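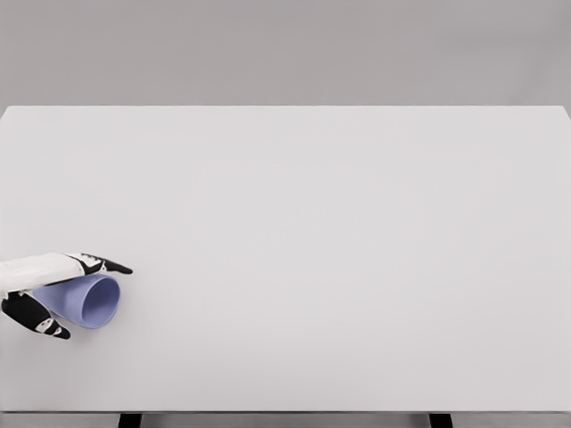

One reader of our first draft objected that a death notice is paid for by the line, and that we had mistaken thrift for style. The objection is fair, and it cost us a summer. Figure 1 keeps its place at the head of the section; the argument about money starts now.

### 4.2 Length, price and the passion sentence

We drew 600 notices from the Trotden and Hennessy weekly papers, all printed after both titles moved to a flat fee. If families wrote short because words were dear, the notices should have swelled once words were free. They grew by six words at the median, most of which went to the dog.

What we call the passion sentence (fishing, bingo, a named hockey team) appears in 90 percent of the sample. It nearly always follows the list of survivors and nearly always claims that the dead person never missed something. We did not check attendance. A parish where every grandparent went to every game would have needed a larger rink.

Funeral home templates explain part of this. The Dondosetti form, used by both papers, offers a blank marked "hobbies" with room for one line, and families fill it obediently. Notices written without the form still contain the sentence, though it wanders, and in two cases it comes before the death.

**Figure 1.** A rendered robotic hand holding a light blue cup on its side.

Causes of death, by contrast, are rarely given in either paper. "Peacefully" does most of the work, including in one notice that goes on to mention a snowmobile. We return to adverbs in Section 5.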